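Gripper width drifts between episodes - filter it or recalibrate?
Forum: Perception and State Estimation

skidetia_wael
We run handheld grippers for collecting pick and place data, and I get finger width from the fisheye view. The tracker fits both finger pads and converts the distance between them to an opening. In the lab it's fine. On the set we collected in August in an atrium with a glass roof, the closed width moves around by up to 4 mm from one episode to the next. Camera pose from SLAM looks good on the same episodes.

My plan is a median filter on width plus a per-episode offset. Does anyone see a problem with that?

r_rawashdeh
The offset is okay. The median filter will smear your close events, and the policy learns grasp timing from those. What do you segment the pads on?

skidetia_wael
Fixed HSV threshold, tuned in the lab. Pads are magenta. One frame from the atrium set:
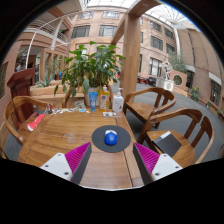

Mouse on the round mat, fingers open, skylight overhead.

r_rawashdeh
Then I'd look at color before anything else. You have a skylight, salmon-pink brick and a honey-colored table all in view. A fixed hue band from the lab is going to eat into the edge of the pad when the light changes, and the fitted center moves with it.

tmont_shadi
Disagree, at least as the first thing to check. Two ridged pads that big should survive a bad threshold. I'd bet on the lens intrinsics. The pads sit low in the view where the distortion is worst, and a small error there turns into millimeters. We had this at Trultmont and a new calibration fixed it.

r_rawashdeh
Intrinsics give you a fixed bias. He has it changing between episodes with the same hardware. Unless the focus ring is loose, I don't see how calibration does that.

tmont_shadi
Loose lens mount was exactly our case, so yes, check it.

ng_sc
You can separate the two without new data. Mask everything except the pad region, then plot mask area against closed width per episode. If they move together it's the threshold. If the area stays flat and the width moves, go look at the mount.

skidetia_wael
Ran it on the 2,000 episodes in the set. 1,011 have a closed segment long enough to use. Mask area and width clearly move together, and the worst ones are the brightest. Lens mount is tight.

I swapped the fixed band for one seeded from each episode's first second. Spread on closed width is now under 1 mm. Left the filter out.

tmont_shadi
Fair enough. I'd still recalibrate before the next session.

afaf_d
Does seeding from the first second hold up if someone walks from shade into sun mid-episode? Ours often start in a hallway.

skidetia_wael
Probably not. Ours start and end at the same table. For yours I'd reseed every time the fingers are fully open - I can post the script Wednesday.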